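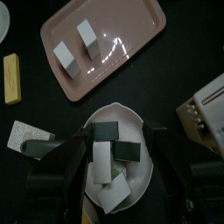

Plukska Tray and Lorkeo Bowl
Item 2473
Tray $21
Bowl $18
Sold separately, blocks not included

I bought the first Plukska tray for myself, to put next to the bathroom sink, and it never made it up the stairs. I set it down on the table with the rest of the shopping and by dinner it was full of blocks. So I went back and got another one for the bathroom, and then I thought, well, if I'm going to keep buying these I might as well carry them in the shop.

The tray is a long rectangle in a very pale pink, with rounded corners and a raised rim all the way around. The rim is the part I care about. Small things stay put when you carry it from one room to another, and a block that gets bumped tends to stop at the edge and stay off the floor. The finish is glossy, so it catches the light quite a bit. If you like a matte look, this one isn't for you, and I'd rather you know that before you order! I think the shine is pretty, especially on a dark table, where the pink really stands out.

The Lorkeo bowl is the white one. It's oval and fairly shallow, with a wavy rim — scalloped, but gently, so it doesn't look like something from a fancy tea. I use mine as the "everything else" bowl. Blocks go in it, and hair ties, and the one puzzle piece I keep finding under the couch. You can see what's in there without digging, and little hands can reach in without tipping it over (mostly, I have tipped it over myself).

How we use the two together

At our house the bowl is the supply and the tray is the building site. All the blocks start in the bowl, mixed up, dark green ones and white ones together, and you take out what you want and lay it on the tray. Sorting by color is the obvious game. White on the tray, green stays behind, yellow wherever you like. After that you can line them up, or make roads, or do what my nephew does, which is announce that the tray is a swimming pool and every block has to take a turn.

Cleanup is the same thing backwards. Pick up the tray, tilt it over the bowl, done. If you have a lot of blocks you'll want two bowls, because one gets crowded pretty fast. I have a big handful in mine and they already poke up over the rim, which doesn't bother me, but it might bother you.

They're both nice without any toys at all, by the way. I've had the tray on my dresser with perfume on it, and I've had the bowl by the front door for keys. A customer told me she keeps seed packets in hers from March until the garden is in, and then it goes back to being a key bowl.

About the blocks

I get asked about these more than I get asked about the tray! They're plain rectangular blocks. The yellow one is wood and you can see faint orange streaks of grain down the long side, which I love. The dark green is very dark, so in a dim room it looks close to black. I don't sell them. Mine are leftovers from several different sets and I couldn't tell you where half of them came from. Eshun has told me they're working on a block set in similar colors and I've asked to be put on the list. If it comes in, I'll add it to this page.

Care

I wash both by hand with warm water and dish soap and dry them with a soft towel. The tray shows fingerprints, as shiny things do, and a quick wipe takes care of that. Please don't use a scouring pad on the glossy side. I did it once to get dried glue off and I can still find the spot when I look for it.

Ordering

Orders go out from my back room, wrapped in Stirkitent paper wrap, and can take up to 12 days to reach you. If you order a tray and a bowl together I pack them in one box with the bowl on the inside and lots of padding between. Write "gift" in the order notes and I'll leave the price slip out and put in a card, no charge.

Returns are fine for 18 days after your box arrives, as long as the piece hasn't been used. If something shows up damaged, send me a note with your order number and tell me whether you'd like a new one or your money back.

The next batch of trays is due in July, same pale pink. The bowl comes in white only for now.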